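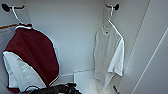

Shirt station, two hooks, two hangers

corkitus_dan
Planning thread for anybody who's bought a robot for household chore work. We want one unit on hanging and tidying by February and I have to hand in a number. Dolell quoted me 2289 a month on a lease, 12 month minimum, and that's before spare grippers. Mernis will only sell outright. I'm leaning toward the lease because I have no idea what breaks first on these things! What did you all forget to budget for?

mapleroute
Floor space. Everyone prices the arm and then tries to run it in a hallway. Before you sign anything, tape out the reach on the floor, then walk around it for a day with a coffee in your hand.

corkitus_dan
We've got a decent sized room, sofas and a table and a kitchen counter down one side.

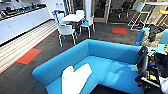 My worry is more about moving between stations. If it has to go from the wardrobe to the sofas and back, do I pay extra for a mobile base or just buy a second fixed arm?

Trevor Li
Mobile base, no question. Two fixed arms means two service contracts.

mapleroute
Disagree with Trevor. Our base ate the whole repair budget the first year and the arms never missed a day. Price both.

corkitus_dan
Ugh, okay, pricing both. Wrist cameras are the other line I can't settle. Campbell wants 1000 extra for the better one.
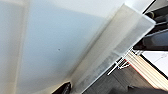

Wrist view, frosted panel, blurry at the near end

Trevor Li
I'd pay it. Blur like that would drive me nuts.

mapleroute
I'd try more light first, lamps are cheap.

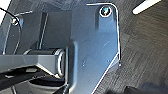 Spares are where I'd put the money, Dan. I set aside 15 percent of the purchase price and spent every bit of it. Look at the bracket plate in that last one, with the screw near the rounded corner and the scuffs lower down. Ask Dolell if plates and screws count as wear parts, and get the answer in writing.

corkitus_dan
Emailing them now, will post what they say.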